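Small Shelf, Daily Use: Arranging Objects on a Desk-Side Unit
Project report, Interior Studies, second term
Submitted by Octavio Ticona
2018-02-25

Background

The assignment was to choose one piece of furniture in a shared room and study how its storage is used. I chose the small shelving unit in the Paucar study room. It is used by students who come in to read or have a drink between classes, and things tend to get left on it.

The room already has a tall bookcase from Pirkitz, but that one is full and most people do not reach past the middle of it. The small unit is lower and closer to where people sit. My question was whether a few objects with set places would make people put things back.

Method

In January I asked 20 students who use the room to fill out a short form. They were asked what they set down when they arrive, what they look for when they leave, and whether they had ever lost something in the room. I then took everything off the unit and put back a small selection. I kept the arrangement the same for 30 days and checked it each afternoon.

I did not label the compartments. An earlier project by the Mendska group used labels, and their report said that people read them for the first week and then stopped. I wanted to see what people would do without them.

The budget was 200 for materials. I did not spend most of it, as nearly everything was already in the room.

Arrangement

The unit is grey with reddish-brown shelf surfaces, and vertical panels divide the upper row into three compartments. I treated the top as a separate surface, because the forms showed that people use it as a table. Large books went there. A mug was given the middle compartment of the upper row, where it can be picked up without moving anything else. The compartment to the left of it was kept free for whatever people bring in. The deer picture went underneath, in the lower section.
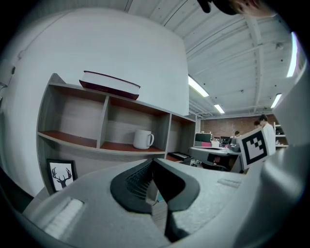

Figure 1. Upper row and top of the unit, with the mug in the middle compartment and the maroon book on top.

The book lies flat across the divider between the left and middle compartments. I first tried standing books upright, but they fell over when someone took one out. Lying flat they stayed where they were put. The drawback is that a second book on top hides the first.

The picture has a black frame and shows the head of a deer with large antlers, black on white. Two people told me it would be better on the wall. I left it on the shelf, as the plain wall behind the unit was not part of the assignment.

Results

The mug was back in its compartment on most of my checks. The free compartment was used for phones, keys and once a sandwich, and it was usually cleared by evening. The narrow compartment on the right did not work as well. Flat things end up lying in it at an angle and stick out past the end of the shelf.

Limits

The same students use the room every day, so they may have learned the arrangement from each other. I also did not check on mornings when I had class in the Amovberg building. A longer trial should include those hours and try a shallow tray in the right compartment.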